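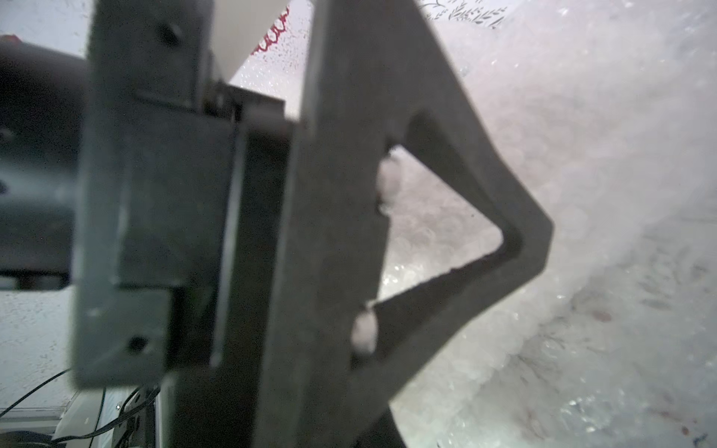

### 3.2 Pads and contact surfaces

Soft pads wear out long before the parts they are fixed to, and most of the handling faults logged in our first month traced back to them. This section sets out how the pads were chosen, fitted and replaced.

**Figure 4.** Triangular open finger with two white pads on the inner left edge of the opening, one near the top and one near the bottom.

The pads in Figure 4 have a cottony, foam-like texture and stand slightly proud of the edge into the opening. We tried two suppliers for the pad stock. Kollside sells it in sheets, which we cut by hand with a scalpel, and Prinatari sells it already cut. The hand-cut pads varied more in thickness, but they were easier to trim when a finger edge was a little out of true. Both were fixed with the same contact adhesive and left overnight under a light clamp.

Pads were checked at the start of each morning and again at about 4 in the afternoon. A pad was replaced when its edge had lifted, when it had flattened enough to feel the finger through it, or when it had picked up colour from the goods being handled. Staining was the most common reason at the Pruitt site, where the cartons are printed on uncoated board. At Drolness the pads mostly failed by lifting at one corner.

Over the whole period we replaced 149 pads. The Kollside pads were rated by us for 700 cycles and the Prinatari pads for 600, based on bench trials with a plain cardboard sleeve. Neither figure held up well on the floor. Dust shortened the life of both, and the morning check caught more worn pads than the afternoon one – probably a matter of better light near the east door.

Old adhesive was a bigger nuisance than expected. Scraping it off with a blade marked the finger edge, and new pads did not sit flat over the marks. Ignacio Calloway suggested warming the edge with a hair dryer and rolling the glue off with a thumb, and we used this method from November on. Fastener tightness was checked at each pad change and written in the same log (see Section 3.4).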